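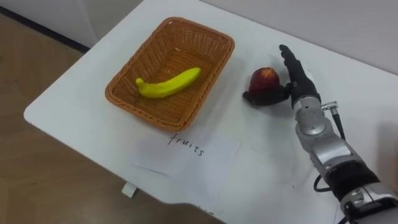
Unit 7: Sorting, Labelling and Storing Stock in a Small Shop

Course notes, Jotside evening programme
Tutor: Fanni Pap

What this unit covers

Most small shops lose money in the back room. Stock gets put down in the wrong place, forgotten, and thrown out. This unit deals with how goods are grouped, how groups are named, and how the names are kept up to date. Read it before the September session and bring your own floor plan.

Grouping

A group is a set of goods that a customer or a member of staff would look for in the same place. Groups can be made by kind (fruit, bread, cleaning goods), by how the goods must be kept (chilled, dry, frozen), or by how fast they sell. Shops usually start with kind and then split by storage. A tin of peaches and a fresh peach are both fruit, but they do not belong on the same shelf.

Keep the number of groups low at first. The Drudavbridge grocery we look at in the case study began with 16 and found that staff ignored the smaller ones. Levente Magyar, who took over the shop, merged them until seven were left.

Naming

Use the word people say out loud. "Fruits" is better than "fresh produce A". One word is enough for a shelf or basket label. Put the label at the front, low down, where it can be read without moving anything. Handwritten labels are fine while a layout is being tried out. Print them once the layout has stayed the same for two weeks.

Do not abbreviate. Emese Tóth's survey of staff at the Irberg branch found that new starters misread short forms far more often than full words, and few of them asked.

Open and closed storage

Baskets, trays and open shelves suit goods that are handled often. Boxes with lids suit reserve stock. Soft fruit should be kept shallow, as weight from above bruises it. Round goods need a rim or lip, or they will end up on the floor.

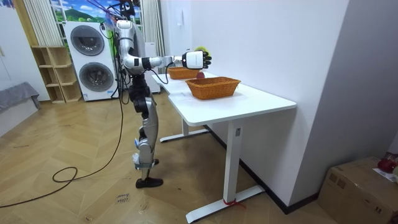 Fig. 2. Long desk with a humanoid robot at its left end.

Rotation

Older stock goes to the front, newer stock to the back. Write the delivery date on the outer case when it arrives. Check fresh goods at opening and again at around 2 in the afternoon.

Task for next session

Draw up a list of groups for your own shop or for the Orbán practice shop. Give each group a one-word name and say whether its storage is open or closed. Hand copies to Prodromos Liapis before class.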